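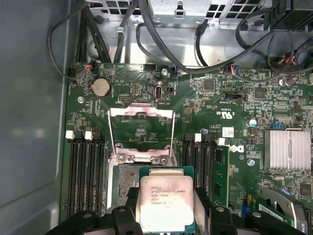

I have spent a decent chunk of my adult life with my hands inside old office computers, and the question I get most at family dinners (after "can you fix my printer") is whether a robot is going to take the job. For years I laughed it off. Then in March I went to see the bench at Carkis, and I've been chewing on it ever since.

First, some background on me, so you know how grumpy to expect me to be. I refurbish desktops. Last year I did 600 of them, mostly retired business towers, and I know the order of things so well that I could do it half asleep: panel off, cooler off, lever up, old chip out, new chip in. A processor swap takes me 12 minutes if the screws behave. So I was a tough audience!

And picking the chip up? Fine, I'll give them that. Grabbing a flat square thing by its two sides is pretty much what two fingers are for. It's the last little bit that makes me sweat even when I'm the one doing it. You have to line up the corners, keep the thing level, and let it down onto a field of contacts so fine that one clumsy nudge can ruin the whole board. I've done it. Twice. I still remember both boards.

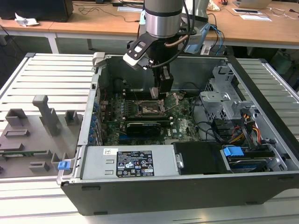

The arm over the socket, with the lever up and the tower on its side.

My friend Shahzad Bugti, who came along for the ride, is much more of a believer than I am. He has a Hoto vacuum at home that he talks about like a favorite nephew, and his argument is that we moved the goalposts. Ten years ago we'd have been amazed by any of this, and now we stand there with our arms folded because it's slow. He has a point. It is slow, though. I watched one careful approach to a socket for 90 seconds and my fingers were twitching the whole time.

What I keep coming back to is all the stuff around the chip. Every tower is a bit different inside. Cables flop wherever the last person left them, drive cages get in the way, and the graphics card always seems to be parked right where you want your knuckles. I just shove things aside without thinking about it. A machine has to know that the black cable is a cable, and that it bends, and that the board under it really doesn't.

It's the same story with chores at home, I think. The vacuum works because a floor is a floor. Ask anything to empty my dishwasher, with the weird ladle and the lids that fit nothing, and I'd want to be in the room with a broom.

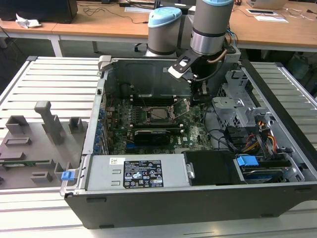
So would I buy one for the shop? Not this year. If somebody offered me an arm that did only memory and processors, on one model of tower, all day long, I'd have to think hard, because that's the part of the work that wrecks my neck. I'd happily keep the dusty bits and the mystery screws. Shahzad says I'll have one within five years and has bet me lunch on it. I took the bet, and I've already picked the restaurant.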